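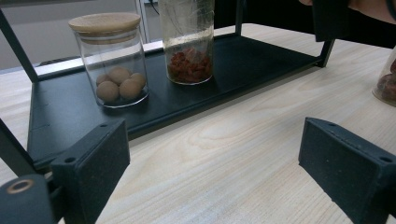
Oil finish or poly on a kitchen table?

pshan_ng
Posted Aug 15, 2024
I finished sanding our kitchen table last night and need to pick a finish. It's a pale wood and I want to keep it pale. The old coat had gone yellow. My neighbor says use Cumanton hard oil. The guy at Forsyth told me to go with water-based poly. We eat at it every day and my kids do homework on it.
Pei-shan

greris_road
Water-based poly. Two thin coats, light sanding, then a third. I did mine in February and it has barely changed color. Oil is going to darken it, even the ones that say natural on the can.

HGunn
I disagree with the above. Poly looks fine until it gets a deep scratch, and then you are sanding the whole top again. With oil you rub a little into the bad spot and move on. Mine has been oiled for 8 years.
Hamish Gunn

greris_road
And how often do you re-oil it?

HGunn
Twice a year. Takes me half an hour.

greris_road
That's twice a year more than I want to do it.

tollhouse321
What grit did you stop at? If you went too fine, the oil won't soak in well. A friend took his up to 2000 and the finish just sat on top and stayed sticky. He had to strip it.

pshan_ng
I stopped at 180. There are still some swirl marks near one end if you get the light low enough.

tollhouse321
180 is fine for either one. Go over the swirls by hand, with the grain. They will show more once anything goes on it.

mdl_shop
Try both on the underside first and leave them 2 days. Cavemus makes an oil with a bit of white in it that stays lighter, but it costs a lot for a small can. Whatever you use, lay the oily rags out flat outside to dry. Do not ball them up in the trash — they can catch fire.

HGunn
Seconding the rags.

pshan_ng
Thanks all. I'll do the test patches this week. Leaning poly because of the homework, sorry Hamish.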